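# Jollema Table Paper, white

Jollema is a plain white paper for covering work tables. You lay one sheet on the table, you do your work on it, and when it is too dirty you fold it and take a new one. We sell it from our warehouse to workshops, schools, packing rooms and also to private persons who want to keep a good table good.

The paper has no print and no lines. It is a little rough on the upper side, so that bottles and small boxes do not slide so easily. The lower side is smooth. Please do not use it under hot pans, it has no heat protection.

## Sizes and packs

| Item | Sheets | For table |
|---|---|---|
| Jollema 3 | 3 | trial pack, small desk |
| Jollema 4 | 40 | desk or side table |
| Jollema 9 | 90 | long work table |

The number in the name is only our size number for the shelf. For bigger needs there is the Mansour pallet with 4000 sheets, cut to the size you give us. Delivery of the pallet takes over 9 working days, and we must have a place where the truck can stop.

## On the table

We recommend that you leave a strip of the wood free on the far side and on the right. In this way you can lift the sheet by its edge without moving everything first. Put the things you need often, like a bottle or an open carton, directly on the paper. White ground makes it easy to find small parts, and a stain is seen at once, so you know when it is time to change.

Faint reddish-brown streaks, like those to the right of the blue bottle, are still acceptable for most work. For clean packing we would change the sheet at this point.
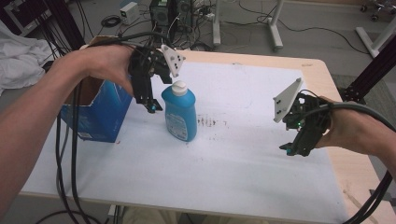
## Fixing the sheet

For a normal day the weight of the things on top is enough. If you work with both hands and pull cables over the table, use the Cetov edge clips (sold separately, set of 4). They hold on table tops up to 3 cm. Tape is also possible, but on oiled wood please try it first in a corner.

## Storage and returns

Keep the pack flat and dry. If it has been standing on its side for a long time, put the sheets under a board for one night and the wave goes out. Unopened packs can be sent back to Brameretti, who handles all our returns. Cut sheets from the pallet we cannot take back.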